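Leneo Two-Arm Kitchen Unit

The Leneo works in staff kitchens and canteen prep rooms. It has two arms with five-fingered hands and handles cups, plates and oven racks at a normal counter, so the room doesn't need refitting.

Kitchen staff keep the cooking and the menu. The unit takes over clearing, stacking and the late shift at the sink – the part most people ask to be moved off. 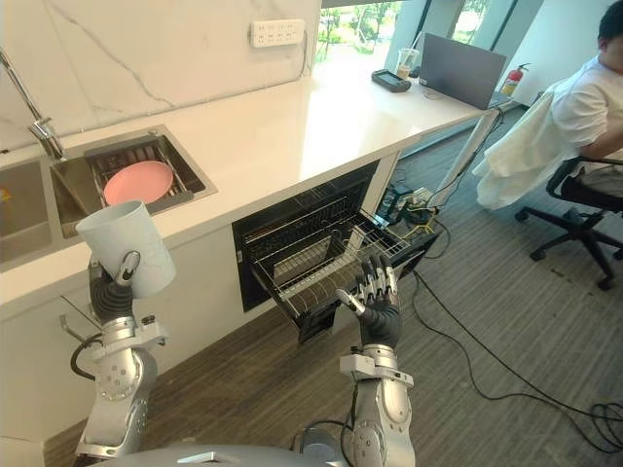 Training takes 2 days on site. One person per shift learns to start, pause and stop the unit, and rosters usually change within the first month. Pankaj Negi at Bonside moved his evening dish staff to morning prep and kept everyone's hours the same.

Lease term: 30 months
Service visits: included
Next installation dates: October
Contact: Hiu-tung Yeh, workplace sales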